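Temps de lecture : 2 min
4 partages · 3 commentaires

Muvon, volet « gestes du quotidien » : point d'avancement d'août

À l'attention de Graciela Sepúlveda

Bonne nouvelle pour commencer : le passage de feuille entre une personne et la pince marche enfin assez bien pour qu'on en parle ! Annag Moffat a mené 28 essais ce mois-ci, avec du papier et de la carte (la carte pardonne beaucoup plus, le papier se plie dès que la pince arrive de travers).

Le rangement en rayon avance moins vite. Plier un vêtement reste long, trois minutes dans les bons jours, et habiller un mannequin est encore hors de portée. Chandrasekhar Shetty pense qu'il faut d'abord régler la prise des objets plats, et je le suis volontiers : étiquettes, affichettes de prix, courrier, set de table, tout cela relève du même geste, à la maison comme en boutique.

Côté budget, rien à signaler. Les patins de rechange commandés chez Stireo sont attendus avant la prochaine série.

Pour la suite, nous voulons que le bras aille chercher la feuille à plat sur la table, sans aide. C'est plus dur, et c'est la partie qui nous passionne le plus. Thenmozhi Lobo prépare déjà le protocole.

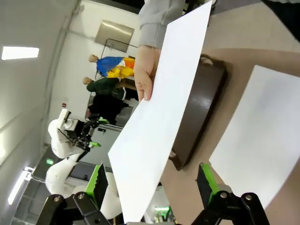 Nous aimerions aussi prolonger de quatre semaines l'accès à l'atelier, le temps de mener ces essais jusqu'au bout. Shobha Thomas vous enverra la demande chiffrée.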